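**Pressemitteilung, 2. April 2019**

# Vormachen statt programmieren: Plemo legt Zwischenbericht vor und warnt vor zu großen Erwartungen

Seit einiger Zeit heißt es auf Messen gern, ein Roboter lerne eine neue Aufgabe in wenigen Minuten, sobald man ihm den Arm führt. Plemo hat das im März zusammen mit dem Integrator Altano nachgeprüft. Das Ergebnis fällt nüchterner aus als die Prospekte.

Im Projekt Nenia wurden 263 Vorführungen aufgezeichnet, ein Teil mit der Hand am Arm, ein Teil per Fernsteuerung. Verwertbar waren davon 217. Der Rest fiel weg: abgebrochene Bewegungen, Aufzeichnungslücken, Griffe, bei denen die vorführende Person selbst mehrfach ansetzen musste. Wer mit Lernzeiten wirbt, sollte diesen Ausschuss mitrechnen. Üblich ist das bisher nicht.

Die Aufgabe klingt schlicht. Rotbraune und dunkelgrüne Klötze sollen einzeln aus einem offenen Metallbehälter mit schrägen Wänden gegriffen werden. Schwierig wird es, wo ein Klotz dicht an der Wand liegt oder zwei einander überlappen.
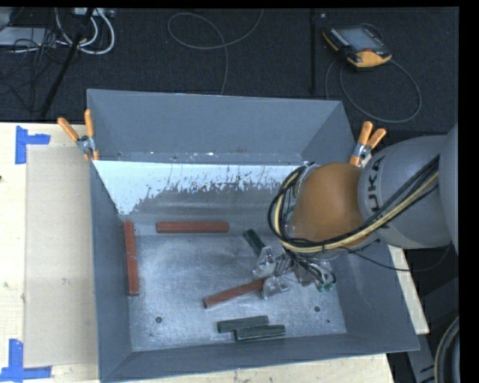
## Handführung oder Fernsteuerung?

Beide Verfahren haben Schwächen, die in Vorträgen selten vorkommen. Bei der Handführung steht der Mensch im Arbeitsraum und verdeckt leicht, was die Kamera später auswerten soll. Bei der Fernsteuerung fehlt ihm das Gefühl für den Kontakt; an der Behälterwand führte das zu zögerlichen Bewegungen, die der Roboter anschließend ebenso zögerlich wiedergab. Eine klare Empfehlung für eines der Verfahren gibt Plemo deshalb nicht ab.

Auch die Einarbitung kostet Zeit. Nach 48 Vorführungen je Person wurden die Aufzeichnungen merklich gleichmäßiger, vorher kaum.

## Wie es weitergeht

Sieben Betriebe haben Interesse an einem Test mit eigenen Teilen angemeldet. Plemo wird zunächst nur Anwendungen annehmen, bei denen ein Fehlgriff ohne Folgen bleibt. Die Auswertung der Daten übernimmt das Ingenieurbüro Thakur, das an der Aufzeichnung nicht beteiligt war. Einen Termin für ein Produkt nennt Plemo nicht.

**Pressekontakt:** Plemo, Unternehmenskommunikation. Der Zwischenbericht wird auf Anfrage zugesandt.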